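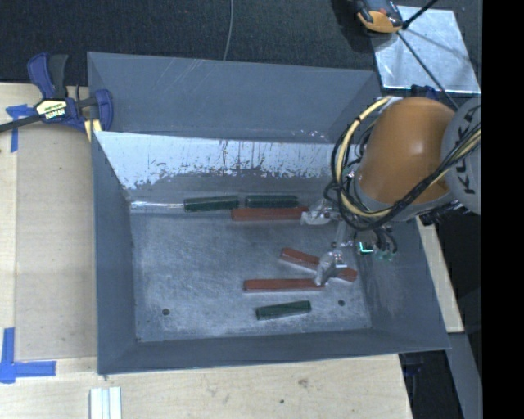
Work and Automation Group, Department of Production Engineering, Usum

Figure 1. Picking cell during a clearing task. Six blocks in two colors lie on the floor of the metal bin. The red blocks are longer than the green ones.

4. The bin-picking station at Fumberg

4.1 Work before the cell

Fumberg supplies fittings to furniture makers. Parts reach the packing hall unsorted in bins, and until the change described in this paper each bin was emptied by hand. A packer stood at the station for a full shift, leaned over the rim, took out one part at a time and placed it in a tray. A shift came to more than 3000 picks. Packers we interviewed spoke mostly about their shoulders and lower backs, and about the last hour before the break, when mixed parts were most often put in the wrong tray.

4.2 The trial cell

The company tested the Tundska picking software in a trial cell before anything was moved to the hall. The cell uses a KUKA arm with a two-finger gripper over a sloped metal bin (Figure 1). Blocks stand in for the fittings. Two cases gave the software the most trouble in the trial: blocks lying close together end to end, and blocks resting near a wall, where the fingers have little room. Both also occur in the hall, and packers deal with them by sliding the part to the middle with a fingertip before lifting it. A similar push was later added to the software at the packers' suggestion.

Five packers took part in the trial, in turns of 20 minutes. They were asked to watch the arm work, to say when they would step in, and to clear the bin themselves when it stopped.

4.3 What changed for the packers

After the cell was installed, one packer looked after four stations. The lifting was largely gone. What took its place was walking, waiting and clearing stops – work that is lighter but harder to plan. Several packers said they could no longer tell how the shift was going, as they had once done by the level in the bin. Others liked being able to move about and talk.

Stops were unevenly spread. They came in runs, often when a bin was nearly empty and the remaining parts lay along the walls. Packers learned to check those bins early, before the arm gave up. This checking did not appear in the job description that Dankwa, the integrator, had drawn up with management, and it was not counted in the staffing plan. By August the shift leads had begun to allow time for it informally.

Pay grades stayed the same during the study. Packers raised this in every group meeting, and we return to it in Section 6.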